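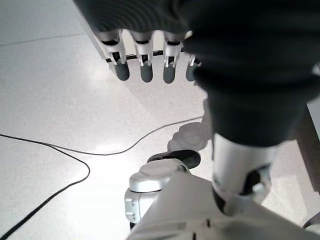
Esterico dehumidifier review: a wet summer with the big one

Posted 1/17/22

If you live anywhere near Pluvport you already know what January does to a house. The doona feels clammy when you get into bed, the salt turns to a brick, and my good leather boots grew a little green fur coat in the back of the wardrobe. I put up with it for years (moisture absorber tubs, an open window, lots of swearing) and then I pulled a linen jacket off its hanger and found mould all down one sleeve. I loved that jacket! So I went and bought a dehumidifier.

What I bought and what I paid

It's the larger of the two Esterico models, and it cost me $696 at Contreras Electrical on the main street. You can get it a bit cheaper online, but by the time I'd added freight for a heavy box to a regional postcode there was hardly anything in it, and I wanted to hear one running before I handed over that sort of money. They let me stand next to the floor model for ages. It comes with a 3 year warranty, and I paid for it myself, in case you're wondering.

Setting it up

Not much to tell. The instructions say to leave it standing upright for a few hours before switching it on, so I unpacked it after lunch and glared at it until dinner. It's on castors, which roll beautifully over floorboards and get stuck on absolutely everything else. The lip between my hallway and the bathroom is tiny and I still have to lift the thing over it, and it is not light. Two people if your back is dodgy.

The power cord is too short. I know everyone says that about every appliance, but my bedroom has one power point, behind the bedhead, and the unit has to sit so close to the wall that I worry about the airflow. I ended up moving the bed.

How it goes at pulling water

This is the fun bit. The tank holds 6 litres and on the first night I set it going in the spare room with the door shut, went to bed, and got up to find it had filled itself and switched off. Six litres, out of the air, in a room where all I keep is books and the ironing board! I carried it out to the lemon tree feeling slightly ill.

It slowed down after that first week, as you'd hope. Now it's a tank every second day if the weather's ordinary and a tank a day when it's been bucketing down. The books have stopped curling. The wardrobe smells like a wardrobe. I haven't seen any new mould on the shoes, though I did clean them all with vinegar first, so I can't give the machine all the credit.

Where it really earns its keep is the washing. I hang a full load on the clothes horse in the spare room, put the machine on laundry mode, shut the door, and towels that used to take two days and come out smelling like a wet dog are dry by the next morning. Jeans take a bit longer around the waistband and pockets. I've more or less stopped using the dryer, and the T-shirts are happier for it.

Noise

Hmm. On low it's a steady hum that I can sleep through, and my partner can't. On high you'll be turning the telly up. Laundry mode runs the fan flat out the whole time, so don't plan on doing that in the room you're sitting in. There's also a gurgle every so often, like somebody finishing a milkshake, and it gave me a proper fright the first few nights.

Running costs

I was dreading this part. On low, the little plug-in meter I've got shows 200 watts, which was less than I expected, and it climbs a fair way above that on high. I haven't had a full quarter's bill yet so I'll come back in February and add a note once it lands. It does warm the room up, too. Lovely in winter, I'm sure. In the middle of summer I run it in the daytime with the door closed and let the room cool off before bed.

Things that annoy me

The tank has a carry handle that folds flat, and it folds flat while you're carrying it. I've worn a fair bit of water down my leg – you learn to keep a hand underneath. The lid is a separate piece and pops off if you look at it sideways.

The display is too bright. There's a dimmer button, but it forgets what you told it every time the tank is emptied, so I've got a square of black electrical tape over the lot.

And the filter light. It comes on whether the filter needs a wash or not, as far as I can tell, and you hold down two buttons to get rid of it. Page nine of the manual, if you're here because you're searching for that. Hold them until it beeps.

You can hook up a hose for continuous draining, which would be perfect in a laundry with a floor drain. The hose isn't in the box. For nearly seven hundred bucks I reckon they could have chucked in a bit of hose.

Would I buy it again?

Yep. I'd have bought it years ago if I'd known, and I'd still have the linen jacket. If your place is small, or you're only worried about one bedroom, have a look at the littler Esterico first, since it's a lot easier to move about. For a whole damp house with washing hanging in it, I'm glad I got the big one.

Just measure your power cord situation before you go. And get your own hose while you're at the shops, a metre and a half was plenty to reach my shower drain.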